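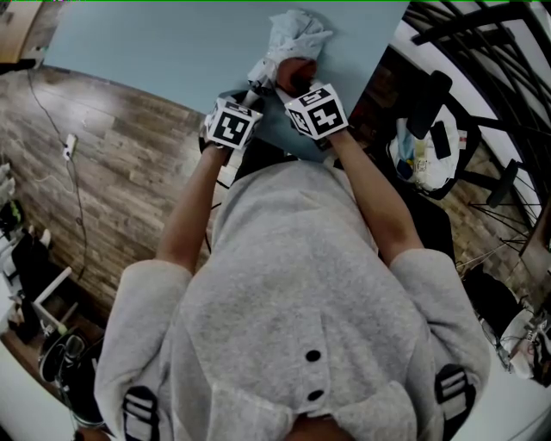

2 min read

Re: Remstead station, weekly rain totals
From: Fouad Zerouali
Date: June 20, 2019

Bélanger wrote:
> The yearly total in the new table is 1,454 mm. The old
> printed sheet has 1,662 mm for the same year and the same gauge.
> Which one do we keep? I would also like to know if the
> Fernolura figures went through the same script.

Keep 1,454. The printed sheet counts November twice. The gauge was moved at the end of that month, and both the old site and the new site reported full monthly totals under one station number. Whoever made the sheet added them. Subtract the second set and you get the figure in the table, to the millimeter.

Fernolura went through the same script, but it has one site number for the whole period, so the fault can't occur there. I reran it last night anyway and the output is identical.

Two other points on the table:

1. Trace amounts are stored as 0.0 with a flag in column 5. If your reader drops the flag column, wet days come out too low. The yearly total does not change.

2. There are 66 days with no reading at Remstead. They are blank, not zero. Please don't fill them from Pislow - it sits on the other side of the ridge and the daily values don't track well in winter. Monthly sums are fine to compare.

The file is split at 1,000 rows per part because the old import tool stops there. Join the parts in order before sorting. The header line is only in the first one.

I will correct the station notes and leave the printed sheet as it is, with a pointer to this thread.

Fouad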